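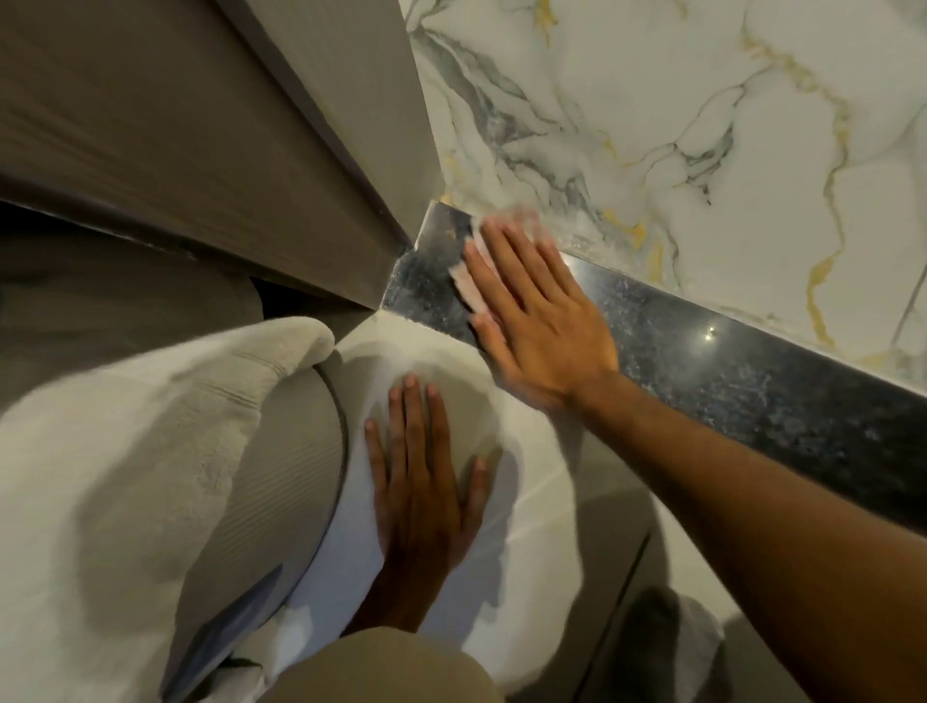
Section 2: Cleaning and sealing stone in a small bathroom
August, by Joanne Parsons
Print this page | E-mail this page

The Runska sealer label promises a lifetime finish. I wouldn't plan around it. Treat what follows as a yearly job and you may be pleasantly surprised.

1. Find out what stone you have. Plenty of "marble" is printed tile and needs no sealer at all, whatever the store told you.
2. Wipe with plain water first. The special cleaners mostly add a film you then have to buy something else to remove. 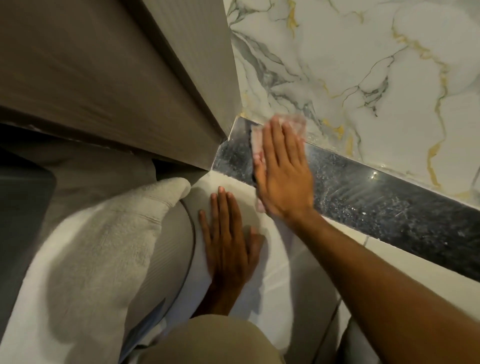
3. Put a few drops of water on the stone and wait 20 minutes. If it doesn't darken, stop. Put the sealer back on the shelf.
4. If it does darken, let it dry overnight, then spread a thin coat with a lint-free cloth.
5. Buff off the extra before it gets tacky.

CAUTION: No vinegar on real marble. It etches, and "diluted" vinegar etches too.
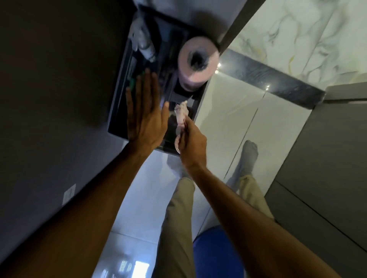 NOTE: "Low odor" is the maker's opinion. Run the fan and keep the door open.

6. Repeat the drop test the next day. A second coat is worth it only if the first one failed.

Comments (2)

Wayne Mapplebeck: Used Runska on my granite. Can't tell the difference from before.

Elsie Dunmore: Is step 3 okay on slate? Mine goes dark if you breathe on it.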